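3 The Pestex kit

3.1 What is sold

Pestex is a package of simulated tabletop tasks, sold by subscription to laboratories that would like a robot arm and haven't the floor space, or that have an arm and would like it to survive the term. The subscriber receives a set of virtual rooms, an arm, a gripper and a library of things to be handled. A scoring service called Cela runs on top of it all and returns a number at the end of each trial. The manual describes the installation as a short one. We set aside a morning and used the day.

We came to Pestex after a season with Eltden, an older rival which we review in Section 8 and which has the merit of never having promised much. The comparison is not quite fair to either. Eltden was written for moving boxes between shelves and has been talked into finer work over the years, whereas Pestex was written for small parts and panels from the start, and its price assumes that the buyer has noticed.

The library is divided into task families. We used two: the transport family, in which a part is carried over a work mat and put down somewhere sensible, and the panel family, in which a control has to be turned to a stated setting. Both run in the same room and with the same arm. We ran 1,000 trials in each, with the seed list fixed beforehand and lodged with our department so that we could not be tempted by a nicer one.

3.2 The room and its lighting

Most of the brochure is taken up by the rooms. Each trial draws a floor, a work surface and a lighting set-up from a pool, on the usual theory that a policy which has met enough floors will stop paying attention to them. The buyer can widen or narrow the pool with a single slider marked Variety, which has no units. We left it at 8, the factory setting, after establishing that the supplier could not tell us what the other positions did.

Figure 8. Transport family, room camera. Rendered view. 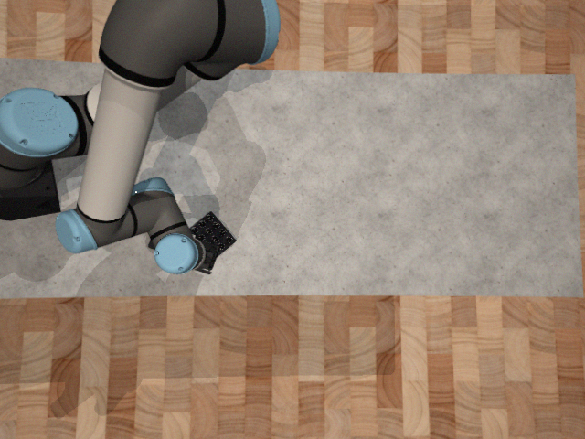 Shadow quality was the feature we had been most inclined to mock. The brochure gives it two pages, and the setting costs a good deal of rendering time, so we had planned to switch it off and say so in one dry sentence. We kept it on. Policies trained under the hard-edged shadows of Eltden did badly when we moved them to soft ones, tending to treat any dark patch on the mat as an object worth avoiding. In Figure 8 the arm's shadow spreads over the speckled grey mat as a blurred, overlapping copy of its links, reaching towards the middle, and anyone who has tried to segment a dark part under an arm will see the difficulty. The part at the end of the wrist is black, which at least sets it apart from the mat. We withdraw the dry sentence.

The floor is another matter. We can find no workshop in our acquaintance with end-grain wooden blocks underfoot, and the growth rings are drawn with a care that the contact model could have used. An early policy of ours developed an interest in them. When its attention maps were plotted, a fair share of the weight fell on timber well outside the working area, and it took a cropped camera view to bring it back to its duties. The supplier's reply to our ticket was that floor variety is a strength of the product. We agree that it is certainly a property of it.

3.3 The arm model

Joint limits and link lengths matched the data sheet to within the tolerance we could check. Gravity compensation is on by default and can be turned off by anyone who enjoys watching a shoulder sag. Self-collision checks are computed on simplified hulls, and these are generous. With the forearm folded back over the shoulder region, a posture much like the one in Figure 8, the planner several times refused to go on, citing a collision between parts that the render showed as comfortably separate. Tightening the hulls is possible through a file whose name is given in the manual and whose location is left as an exercise.

For the transport family this matters little, as most of the travel takes place with the arm extended. For panel work it matters more. The wrist has to be brought close and held there, and the planner's idea of close is a conservative one.

3.4 The panel family

The panel task is simple to state. The controller is told the name of a knob and a target angle, and has to close on that knob, turn it, and let go without moving its neighbours. Cela then compares every pointer on the panel with its target and awards a score out of 9. We asked why 9. We were told that an earlier version went higher and that customers had found this confusing.

Knob names have to be read from the panel unless the user cheats by asking the simulator directly, an option called Oracle in the menu. We didn't use Oracle for the reported runs. Reading the labels turned out to be the larger part of the job. They are painted on as a texture of modest resolution, and from the wrist camera they arrive small, whitish and rotated with the panel. A human reader soon guesses that each is a letter followed by a number, and fills in the rest from position. Our text reader does no such guessing and returned some lively answers. In the end we gave it the layout of the panel as a grid and let it work out which label it must be looking at, much as the human does, with less sighing.

Pointers are better served. They are pale on black and most can be recovered by a plain threshold, though a few render as a bent mark with one segment much brighter than the other, and an angle estimator asked to choose between two segments will choose differently from one view to the next. We averaged over several views before each attempt. Where the estimates disagreed by too much, the trial was entered as unread and excluded from Table 3, a decision that flatters nobody's results as much as we had hoped.

Occlusion is the remaining trouble. The gripper fingers are broad for most of their length and taper only at the tips, so the closer the wrist camera comes to the knob it wants, the more of the panel the fingers cover. In Figure 9 the right finger leaves little more than the upper rims and ticks of some knobs in view, while others are visible only through the opening between the two. Pestex supplies a narrower pair of fingers as an extra, at a price we found brisk for geometry.

Figure 9. Panel family, close view over the gripper fingers. Rendered view. 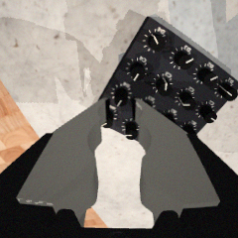
3.5 Support and licensing

Pacheco, the firm that resells Pestex to universities, answered more than 8 of our tickets in the course of August, most of them politely and one of them twice with different answers. The licence counts a seat as any machine on which the simulator has ever been opened. A laptop that crashed during installation therefore holds a seat of its own, and continues to hold it after reformatting. We have asked for it back. The ticket was still open when this section went to the editors in May 2026.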